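Sealing before spraying: keeping mice and cockroaches out of older buildings
Speaker notes, Pushpa Mittal
Room opens 8:40, talk is the second one of the morning

Opening (slides 1 to 3)

Good morning, and thank you to the organisers for giving me the slot before coffee and not after lunch.

I work for Anirum, we look after older rental buildings, mostly brick, mostly three or four storeys. My subject is exclusion work. I will speak very little about products today. My colleague has the afternoon session on baits and she will be upset if I take her material.

Ask the room: who writes down the entry points at every visit? Wait for hands. Do not comment on the number.

Slide 4. The Prendergast building

This is the job I want to use all the way through. It has 76 flats, a shared laundry in the basement and a bin room under the stairs. When we took over the contract, the earlier company had baited for two years. The mice were still there every November, when the nights become cold.

We stopped and we made an inspection first. It took two technicians the whole week. We found 225 openings that a young mouse could use. Most of them were at pipes, under kitchen sinks and behind stoves.

Pause here. People like to photograph this slide.

Slide 5. What size is a gap

A young mouse can pass where a pencil can pass. A small German cockroach needs much less, so for cockroaches we look also at the back edge of the counter, the hinge side of the cupboard and the kickboard.

Say clearly: the torch must be held low, along the surface. If you hold it straight on, the gap disappears in the glare. I learned this from a tenant, who was a plasterer.

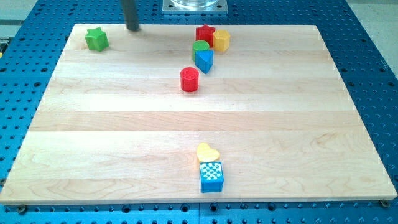
Slide 6. Materials

Go slowly, this is the slide with most questions.

Steel or copper mesh for the pipe holes, packed tight, then sealant over it. Foam alone is not a barrier for mice, they chew it in one night. For the thin joints behind counters we use a Sika sealant, but any good flexible one that suits the surface will do the work. Clean the grease before. I repeat this one: clean the grease before. Most of our call-backs came from sealant put on a dirty wall.

Door sweeps: bristle is fine for insects, but for mice choose one with a metal core. Check the corners, because the installer often cuts it a little short.

Do not close weep holes in brick with sealant. The wall needs them. Use a proper insert.

Slide 7. Records

We use Zorkby for the floor plans. It is not perfect, and on an old phone it is slow, but each opening has its own number and a colour, red for open and green for closed. The building manager can see it too, and this changed the conversation about money very much.

If somebody asks about paper forms: yes, paper is fine. The important thing is that the next technician can find the same hole.

Slide 8. Costs and results

Materials for the building came to $1709. Labour was of course the larger part, and I am not allowed to show it.

Monitoring traps stayed in place after the sealing. Catches went down slowly in the first weeks, then stayed near zero in the flats. The bin room was still a problem until the door was replaced. Be open about this, please do not skip it when time is short.

Slide 9. Talking to tenants

Give notice in writing and in the languages of the building. Ask them to empty the cupboard under the sink the evening before. Do not speak about dirty kitchens. A clean kitchen with an open pipe hole gets mice also, and people stop opening the door when they feel blamed.

Questions (10 minutes)

Likely ones: who pays, landlord or tenant; does it work in timber houses; how often to inspect again. For the last one my answer is once a year, in early autumn, and after any plumbing job.

Handouts are on the chair beside the door. Leave the checklist on the screen while people go out.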